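Kofler Fund, progress report from the Bulura reading rooms, 26 March 2018

Since the last report we have opened 2 rooms, and 40 children are registered. Siham Badawi teaches the younger group. Attendance was good until the rains, then it fell to 19 – the road from Kudero was closed.
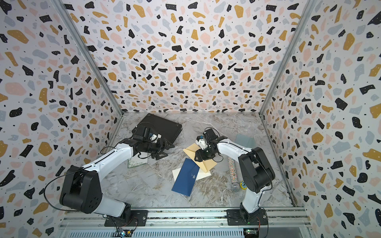
Terrazzo pattern on the walls, in both pictures.

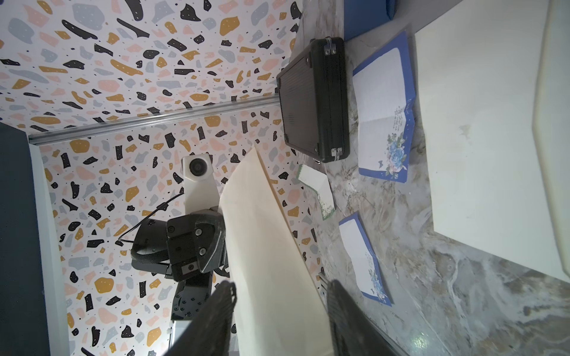 The books from Tritari arrived late and 16 of them were damaged. We have asked for replacements. The money for transport is almost finished, so we kindly request the next payment before July.

Salma Ezzat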